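Toaster oven

A toaster oven (also called a mini oven, a worktop oven or, in some households, simply "the little oven") is a small electric oven that stands on a kitchen counter and does many of the jobs of a full-sized oven on a smaller scale. It toasts bread, warms pastries, melts cheese, roasts a modest tray of vegetables and bakes a potato or two. It should not be confused with the ordinary slot toaster, which browns sliced bread between upright heating elements and does very little else, though a good many kitchens are happy to find room for both.

Form and working parts

The usual toaster oven is a metal box with a glass door at the front, hinged along the bottom so that it drops open like the door of a larger oven. A long handle runs across the door. Inside are one or two wire racks, a shallow baking tray and a crumb tray that slides out from underneath, and which is (as most owners will cheerfully admit) emptied less often than it should be. Heating elements sit above and below the food, and the better sort let the cook choose one set or the other. Some models add a fan, which moves the hot air about and browns things more evenly, and these can be close relations of the air fryer.

Controls are generally simple: a dial for temperature, a dial for time, and a bell that sounds when the time is up. The dial on an older oven may be rather approximate, and cooks who bake in one regularly often keep a small thermometer hanging from the rack.

Uses in the kitchen

The great attraction is that a small space heats quickly. Warming a full-sized oven for the sake of a single slice of cheese on toast has always felt a little wasteful, and it is in these small daily jobs that the toaster oven earns its keep. Leftover pizza comes out crisp, frozen rolls can be baked a pair at a time, and nuts can be toasted while the main oven is busy with something grander. Biscuits and small cakes do well at moderate heat, and many home recipes call for a setting of 200 degrees Celsius for roasting, with the advice to look in early, for the elements are close to the food and the tops brown sooner than one expects.

Ayten Saraç, in her household handbook The Folten Kitchen, gives the toaster oven a fond chapter of its own and recommends it especially for stuffed peppers for two. Her timing for a tray of small cheese pastries is 16 minutes, turned once halfway, and she adds that they should be eaten standing up, straight from the tray, with a glass of tea within reach.

Place on the counter

Toaster ovens take up a fair amount of room, and finding a home for one is often the hardest part of owning it. Most end up against the wall, near a socket, with the kettle, the toaster and whatever else is in daily use gathered close by. Makers advise leaving a clear gap at the back and sides so that heat can escape, and the instructions should be followed for each model.

The flat top is a great temptation in a small kitchen, and it soon becomes a kind of extra shelf.

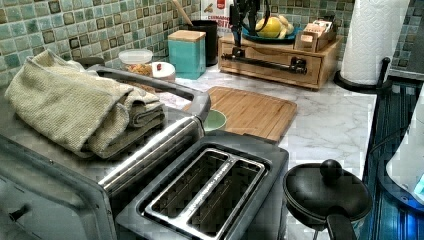
Tea towels are perhaps the commonest thing to settle up there, folded and close to hand, along with oven gloves, chopping boards and the day's post. The metal casing becomes very hot in use, however, and cloth or paper ought to be lifted off before the oven is switched on and kept off until it has cooled. A hook on the wall or a rail inside a cupboard door makes a good second home for towels, and saves having to remember.

Cleaning and care

The oven should be unplugged and quite cold before cleaning. Racks and trays can be washed in warm soapy water, and the inside wiped with a damp cloth, taking care around the elements. Stainless steel casings show every fingerprint, and are best wiped along the grain with a soft cloth and then dried. Baked-on spots on the glass will usually give way to a paste of bicarbonate of soda and water, left on for an hour or so and wiped away gently. Crumbs are the chief nuisance, for they scorch and smoke, and a quick shake of the crumb tray over the bin every few days keeps the smell of burnt toast at bay.

See also

Toaster
Grill (cookery)
Convection oven
Tea towel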